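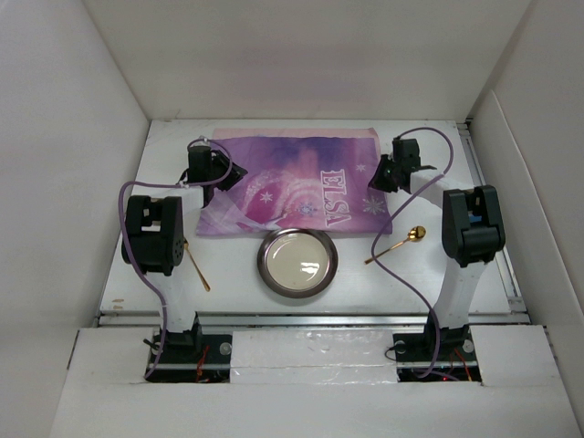
The Wudstead Picture House closed its spring season on Sunday evening, and this blog records the results for readers who were unable to attend. Attendance for the season reached 2633, compared with 1372 a year earlier. Most of the increase came in March, when the Holzer retrospective was shown over four weekends.
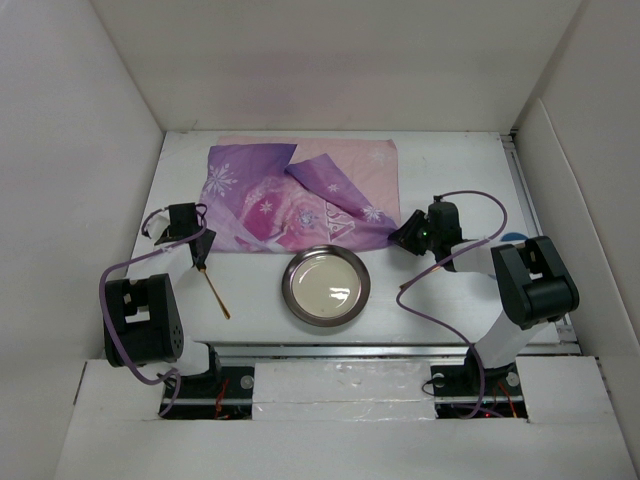

The retrospective opened with the restored print of Sodo, which runs 101 minutes. The film had not been shown in Wudstead since its first release. The new subtitles were clear, although the sound in the second reel remained uneven. The opening night drew 687 people across three showings, and the late showing began 20 minutes behind schedule.
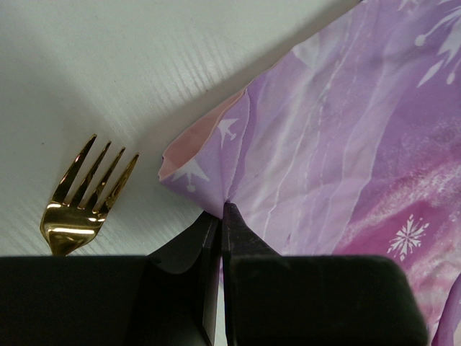 Bumum, the distributor, has agreed to lend two further titles for the fall. Both are early comedies and will be shown with live piano. Ticket prices will stay the same, and season passes may be renewed at the box office or by mail. 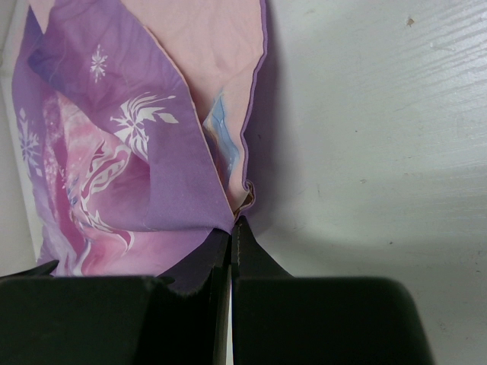
Will Sodo be shown again this year?

A single matinee is planned for the fall program, and the date will be posted here once Bumum has confirmed the loan of the print.

Posted 2023-04-17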